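Reading the Life of a Man Who Measured Rain

2020-08-13

I finished the Svend Hallgrímsson biography last night. It took me most of the summer, partly because it is long and partly because I kept stopping to look things up. A few people asked what I thought after I mentioned it in June, so I am putting my notes in one place.

If you don't know the name, you are in the majority. Hallgrímsson was a schoolteacher who became known for a short while because of a quarrel over a dam. He had kept rainfall records behind his house for 32 years. When the Drollel reservoir was planned, he said the engineers had the wrong numbers for the valley, and he said it in the newspaper. The papers liked him. He was photographed in a raincoat next to his gauge. For one autumn he was a public figure, and then he went back to teaching geometry.

The book is published by Postano, a small press I had not bought from before. It runs to a little over 300 pages with the notes. The author signs only as Melnyk, no first name, and there is no author photo on the jacket. I would have liked a line or two on how Melnyk came to the subject.

The early years

The first part is the slowest. Hallgrímsson's father repaired boats and his mother kept the accounts for a fish dealer. He was the second son and did badly at school until he was twelve, when an uncle gave him a thermometer. Melnyk spends a full chapter on the thermometer. I skimmed it, then went back and read it properly, and I still think it could have been four pages.

What I did like was the use of letters. He wrote to his sister every other week for most of his adult life, and she kept everything. The letters are dry. He tells her what the weather was, what he paid for coal, which of his students had been sick. You start to get a feel for him from what he leaves out. His engagement gets one sentence. The end of it, two years later, gets none.

The quarrel

This part is the reason to read the book. The dispute went on for eight months and Melnyk covers it nearly week by week. Hallgrímsson did not oppose the reservoir. I had assumed he did, and so did many of the people who wrote to him at the time. He thought it should be built higher up the valley. His records showed more rain there than the official figures allowed for.

There were 164 letters to the editor about it, according to the appendix, and a fair number are quoted. Some are rude. One man accused him of watering his own gauge. Hallgrímsson answered that one with a table of daily readings and no comment.

Melnyk is fair to the engineers. The chief of the project comes across as tired and mostly reasonable. He had a deadline and a budget and had already moved the site once. The two men met in person only one time, in the station restaurant at Dandia, and both wrote down what was said. The accounts don't match. Melnyk prints them side by side and leaves it there, and I thought that was the right choice.

The dam was built at the original site. Whether Hallgrímsson was correct is still open, as far as I can tell. The book says the reservoir has been low in some years and full in others. I would have liked a chart.

After the newspapers

The last chapters cover his retirement. He kept up the records until his eyes got bad, and then a neighbor's daughter read the gauge for him. He turned down two invitations to speak. He accepted a third and then didn't go. He sold the house late in life and took the gauge with him to a rented room over a bakery, where there was only a windowsill to put it on.

There is a good section on his habits in that room. He washed his own shirts, cleaned his shoes every evening, and wrote down the time he went to bed. Melnyk got this from the baker's account of him, which was recorded on tape and had been sitting in a town archive.

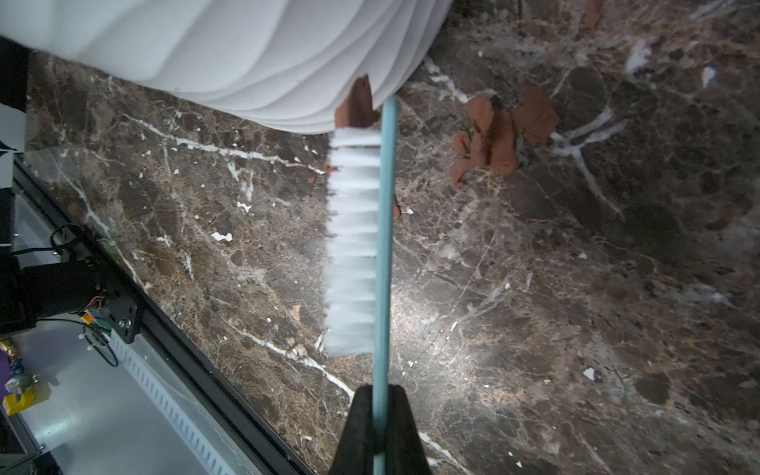
Things I would change

The index is poor. I looked for the station restaurant and found it under "Meals." The map at the front shows the valley but leaves off the upper site, the one he argued for, so you have to work out where it was from the text.

There are also too many footnotes that say only "Private communication." Some of these support fairly large claims, including the one about why the engagement ended.

I would still recommend it if you like lives of people who were known for one thing. Start with the quarrel and go back to the childhood chapters afterward. My copy has pencil in it but I am happy to lend it out. Next on the pile is a history of lighthouse keepers, and that one is much shorter.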